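Paid participants wanted: help us find out why our grippers let go

We're the small hand tools group at Tirkel, and we are looking for 17 people from in and around Clernbridge who can spare us a few afternoons.

Back in July we had a problem we haven't been able to shake. Our hand-held gripper, the one people squeeze to teach a robot arm how to pick things up, began opening a little on its own in the middle of a lift. Small things got dropped, and one person had a fingertip pinched when the fingers snapped shut again (a sore finger and a plaster, thankfully nothing more!). We stopped all sessions that same day, and we've since fitted a softer spring and a release catch. Our friends at Hademau have checked both over, but we would feel a great deal better seeing the tool in lots of different hands before we call it fixed.

You'd be picking up and putting down ordinary desk things, 300 times over 5 visits, with a good break every 15 minutes and as much tea as you like. Tell us the moment anything slips, sticks or feels odd. Those are the bits we most want to hear about, so please don't be polite!

Desk work with the gripper, with the pink mouse in reach: 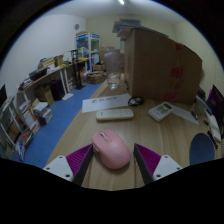
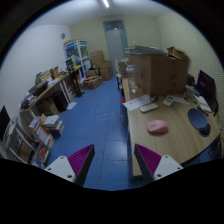 Who can take part

Anyone over 18 who can squeeze a handle comfortably with either hand. No experience needed. Please sit this one out if you have a wrist or hand injury that is still healing.

How to sign up

Write to the Yeo study desk at Tirkel by 2 Sep 2021, and tell us which afternoons suit you and whether you're left- or right-handed. We answer every note, though it may take us a few days.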